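Minutes, bench rules meeting, Wednesday, 2:00 in the back office at Clunier

Present: me (taking notes, so blame me for the spelling), Chalerm Rojanasak, the two Morero folks, and Drurkier on the phone for the first half.

Last month's minutes were approved with one fix. I'd written that the soft goods cell was signed off in August. It was only the guarding that was signed off, and the handling rules were still open. They're what most of today was about!

1. Two grippers on one item

We spent the longest on this one. The current rule says an arm may not pull on anything another arm is holding. Chalerm thinks that's fine for boxes and hopeless for fabric, and I agree with him. You can't straighten a pouch or hold it steady for a zipper without a little tension from both ends. Morero wanted a hard force limit written in. We went back and forth (and back again) and settled on this wording: both grips must be confirmed closed before either arm moves away from the other, and either arm losing its grip stops both. 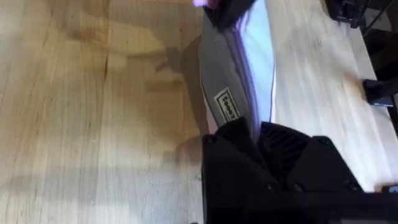
The other half of the argument was where on the item a gripper is allowed to close. I'd like it kept off zipper pulls and off labels, and everybody was okay with that. Chalerm also wants a note about linings, which can bunch up between the fingers and make the grip look better than it is to the software. Agreed, he'll write the note. Drurkier asked if we'd need it for hard cases too. No, soft goods only.

2. Speed with the gate open

Set at 200 mm per second for teaching, same as before. Morero asked for an exception during demos and didn't get one. I said I'd put the number on the inside of the gate, where people will see it while they're standing there.

3. Stop log

Chuensuk sent over their log, and it has 2,444 cycles with 177 stops. We liked that they write down who cleared each stop, and we're copying that column. We did not like that "other" is the most common cause, so our form won't have an "other" box. You'll have to write a few words. Yes, I know, the pens keep walking off. I'm ordering more.

4. Cables and brackets near the work surface

Quick one. Anything mounted beside the table gets checked for reach at full extension before the first run of the day, and again after anyone moves a bracket. Drurkier had dropped off the call by then, so I'll email them this part.

To do

Chalerm: lining note, draft to me before the next meeting.
Me: rewrite rule 3 with the new two-arm wording, gate sign, stop form, pens.
Morero: send us the force numbers they've been using, even if they don't end up in the rule.

Next meeting is same room, same time. We ended at 3:20.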